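Back to cards on a Friday

We started playing cards again in November, when the evenings got dark early and neither of us could face another series. Flastano, the café at the bottom of our road, stays open until ten on a Friday and doesn't mind if you sit there for two hours over one pot of tea. The tables by the window are small but they are flat, and that matters more than I expected.

We began with rummy. I had forgotten most of the rules and looked them up, and found that everyone's family plays it differently. Mine counted aces low. My partner's counted them high or low, and you could go round the corner from king to ace to two. We agreed on my version and I have lost most weeks since.

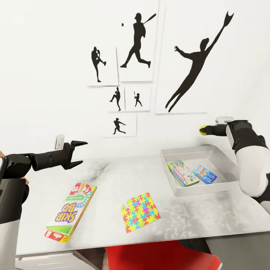
Picture: Kikuchi

After a month we wanted something that worked with more people, as friends had started turning up. Rummy with five is slow. We tried a few things and settled on games where you get rid of a pile, because they are easy to explain to somebody who arrives late with a coat still on. You can talk while you play them too.

I keep the scores in an old Wetix notebook. I said we would play to 1,000 points over the winter and then stop and buy the winner dinner. At the present rate that will be roughly Easter. I'm third.

Shuffling is the part I'm worst at. My hands are small and a thick deck goes everywhere, so I split it in 2 and do each half on its own, then swap some over and do it again. It takes longer and people complain.
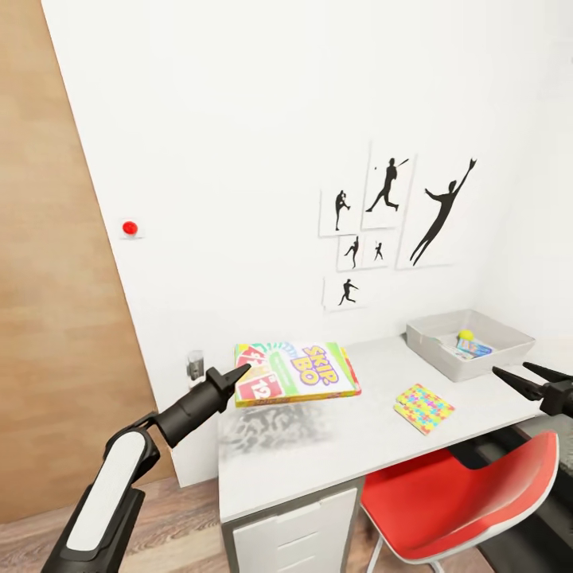

Tài Ông wrote to say that splitting the deck is fine, but I should be making four heaps and dealing them back together one card at a time, and that his aunts would never have let me near the cards at New Year. He also thinks aces should be high.

I tried the four heaps last week. It is slower still, though the hands did seem better mixed. We'll carry on with it until somebody objects.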